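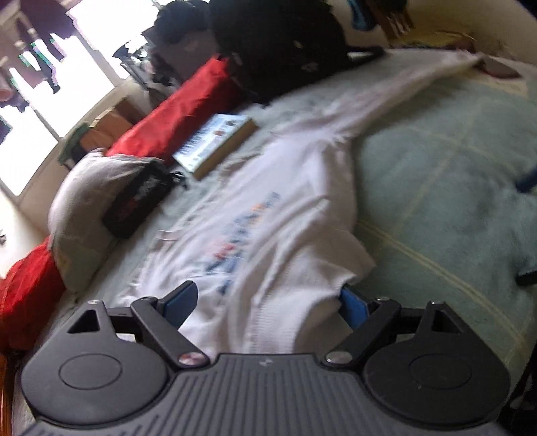 Barcombe Residents' Group
Minutes of the February meeting, main room, 10.30 am

Chair: Khadija Younis
Notes: Anas Bouzid

1. Last minutes
Agreed as a true record. The door code has been changed since then and members should ask Khadija for the new one.

2. Visit to the Sistton open day
Anas reported on the visit. Fourteen members put their names down. The subject of the day was robots that handle clothes and bedding, with hand-held grippers used for the demonstration work. The talk before the demonstration overran and tea was cut short.

Anas said the speaker spent a long time on why cloth is hard for a machine. A box keeps its shape when you pick it up. A jumper does not, and it never lies the same way twice. Sistton said it had logged more than 700 folding attempts so far and wanted a good many more.

Members asked whether the tools could be bought. They can't at present. Sistton is working with Sollatel on the software and did not want to give a price or a date.

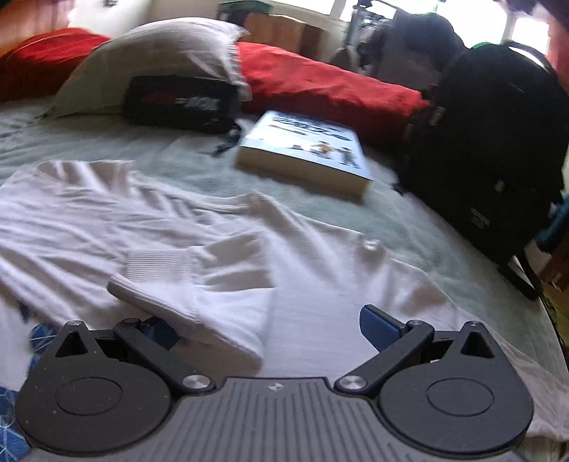 Does the person holding the gripper need special training?
Sistton said a short introduction is enough, and most people get the feel of it in a morning.

Khadija asked if the work could be of use to people who find dressing or laundry difficult. Anas had put the same point to the speaker, who said it was an aim but a long way off. Two members felt the talk was too technical and would have liked more time with the demonstration. Khadija will pass this on with our thanks.

Travel: the Chraibi minibus cost £935 for the season, and this trip was covered by that.

Action: Anas to write to Sistton and ask about a return visit.
Action: Anas to leave the handout in the blue folder by the kettle.

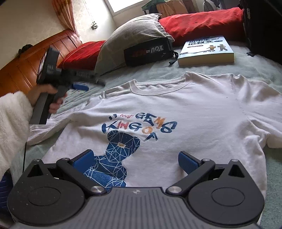
3. Any other business
The radiator in the side room is still noisy. Khadija has reported it again.
A second key is needed for the store cupboard. Agreed.
Subscriptions are due by the next meeting.

The meeting closed at 11.50 am.

Barcombe Residents' Group | Contact us | Copyright | Back to top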